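Jadstead Table Tennis Club
Kit and Laundry Sub-group
Minutes of the meeting held on 31 August 2024 in the upstairs lounge

Chair: Divya Mathew
Apologies: none received

1. Minutes of the previous meeting
Agreed as a correct record. The action on replacement drawstring bags was carried forward.

2. Stock of match shirts
The stock list was taken as read. The red shirts with white sleeves remain the first-team shirt for the coming season. The plain navy shirts are to be used for practice and as spares only. It was noted that the list still gives the old sizes for the junior shirts, and that these should be corrected before the list is sent to team captains.

The grey shirts left over from the Asia evening in January are not match kit and will be offered to members as they are.

3. Washing
There had been two reports of pink staining on white sleeves. The group discussed the cause. In both cases the shirts had been washed at 60 degrees with other items. The following was agreed:

Red and white shirts to be washed at 30 degrees, inside out, on a short cycle.
No fabric softener.
Shirts to be taken out of the drum as soon as the cycle ends and not left overnight.
No tumble drying. Shirts to be hung by the hem and not by the shoulders.

The Grarnoser stain bar was discussed. One member had found it good on collar marks but slow to rinse out. Agreed to buy 2 bars for trial on practice shirts before any use on match shirts. Cost to come from the kit budget, which stands at £330.

4. Folding and storage
The present practice of rolling shirts was reviewed. Rolling saves space in the bag but leaves the collar trim creased, and the sizes cannot be read without unrolling each shirt. It was proposed that all match shirts be folded flat. Agreed.

Method as adopted:
Lay the shirt out on a flat surface and smooth the body from the collar to the hem.
Straighten both sleeves before folding, so that the striped trim is not trapped underneath.
Fold each side in to the middle, then bring the hem up to the collar.
Stack with the collars facing the same way.

Care labels are to be left in. Some had been cut out last season and the washing temperature was then a matter of guesswork.

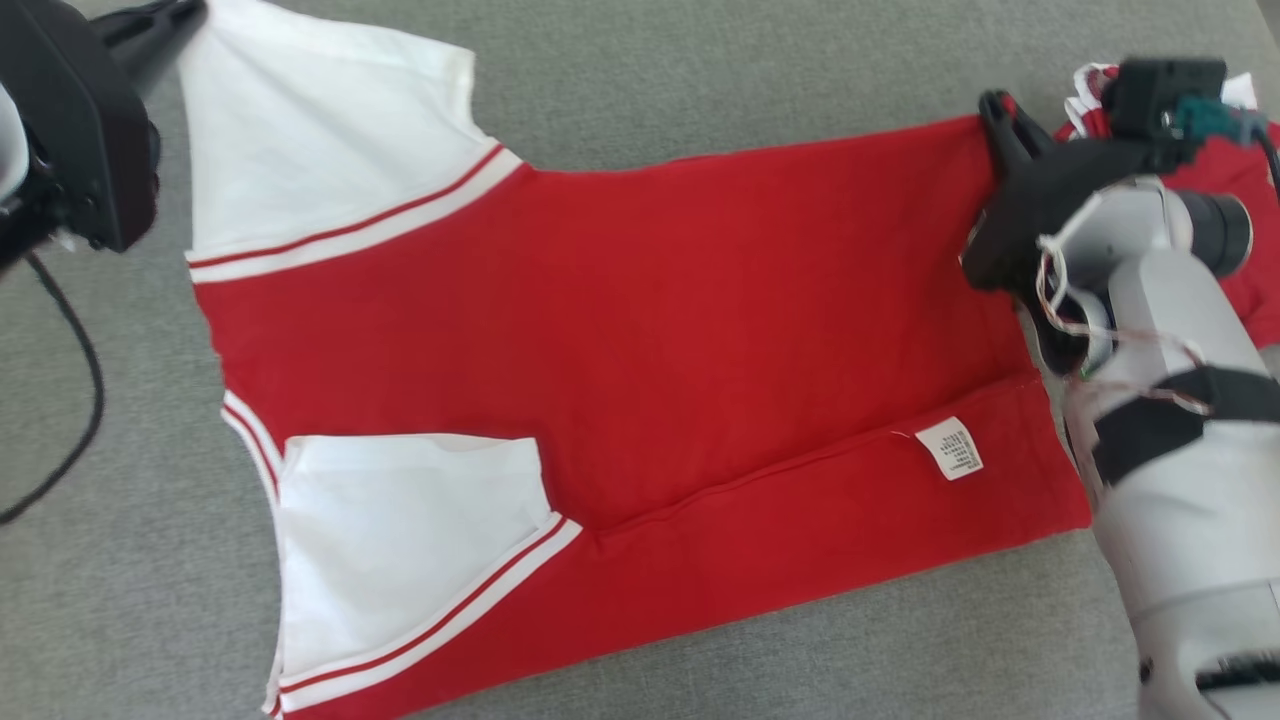 Should the sleeves be folded before the body?
Sleeves and sides go in together, and the hem is brought up last.

The method will be typed up and fixed inside the cupboard door - Divya Mathew to action.

5. Cupboard
The lower shelf is to be kept for match shirts and the upper shelf for practice shirts, nets and towels. The box of odd socks is to be cleared. Achari have quoted for 4 lidded storage boxes, delivery included. The quote was accepted subject to the boxes fitting the shelf depth, which is to be measured before the order is placed.

6. Any other business
A request for longer sleeves on the junior shirts was noted. No change this season.
The key to the kit cupboard is to be returned to the hook behind the bar after each match night.

7. Next meeting
To be arranged by email once the storage boxes have been delivered.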